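The Toy Kitchen Audit
23/04/2022
Filed under: House, Small Persons, Regret

We were supposed to go to the garden center. It rained, and so instead I sat down to sort out the play food, a job I had been putting off since last August, when my mother-in-law handed down the second batch on top of the first batch and I put the lids on both tubs and walked away.

For anyone who has not lived with play food, it arrives as a set. There is a nice cardboard tray with a dent for each piece, and a picture on the box of a child in a clean apron. The tray lasts an afternoon. After that the set joins all the other sets and you own Food, the way a pond owns frogs.

Ours comes from at least four places. The oldest stuff is Dusholm, bought by us, with our own money, when we were still the kind of parents who read reviews. It cost more than the actual groceries that week. Then there is a Gurnetti tea service, which was a gift, and which lost its teapot so early on that I am not sure I ever met it. The rest is Yeo, from the supermarket, plus a bag of odds and ends from a yard sale with no name on any of it.

My method was simple. Tip everything out on the floor, then put one kind of thing at a time up on the table and decide who stays. I had a keep tub, a give tub and a trash bag. I also had two helpers, ages three and six, who took the view that there was only one tub and it was the keep tub.

Fruit went first. I thought fruit would be easy. Fruit is the backbone of any toy kitchen and I have never once been served a toy meal without it. I've had strawberry soup. I've had banana on a plate with another banana as the vegetable. The orange slice gets used as a pizza, a wheel, a coin and, for one long week, a phone. You can't throw out something with that kind of résumé, so the orange slice stayed, and so did the strawberry, and by then the mood in the room was very much against me.
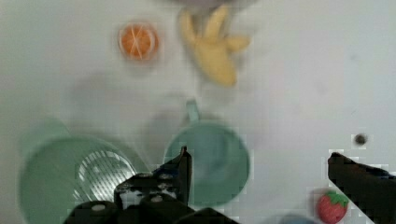
The cups were where I meant to get tough. A household of four does not need that many toy cups, especially a household that drinks nothing out of them but air and, on bad days, bathwater. I proposed keeping two. I was told that two was not enough for a party. I asked how many come to the party. The answer was 800. We settled on keeping all of them for now and going over it again when somebody turned seven.

I'd like to say I held the line on the vegetables, but the six-year-old had gone quiet and was reading my face, and I caved on a pea pod that is missing its peas. It's a green canoe. It stayed as a canoe.

What did go: a fried egg that had been chewed back to the yolk. Half a loaf whose other half has been gone for years. A lot of tiny cardboard cereal boxes, all flat. A plastic fish with a smell (I don't want to know, I put it in the outside trash and washed up to the elbow). And one real cracker, which had passed for a toy cracker for so long that it had gone hard enough to be one.

Then everything that survived got washed. I've tried the dishwasher before and I won't be doing that again, as the small things drop through the rack and lie on the heating element thinking about it. So it was the sink, warm water, a squirt of dish soap and an old toothbrush for anything with dimples or leaves. Strawberries are the worst. Whoever decided a toy strawberry should have texture never had to get yogurt out of it. Cups are easy. Bananas you can do in one wipe, and I came out of this with a real respect for the banana.

Drying took up every towel we own.

The storage is new. I bought a Rellirus unit, the low one with the pull-out bins, which claims to go together in minutes and does not say how many. I've put fruit in one bin, cups and plates in another, and everything else in a third one that I have labeled OTHER, and I can already tell you which one will be full by Monday.

The give tub, at the end of all this, had a plastic leek in it. I put it in the hall by my keys so I'd remember to drop it off. When I went past after dinner the leek was back in the kitchen, in the fruit bin.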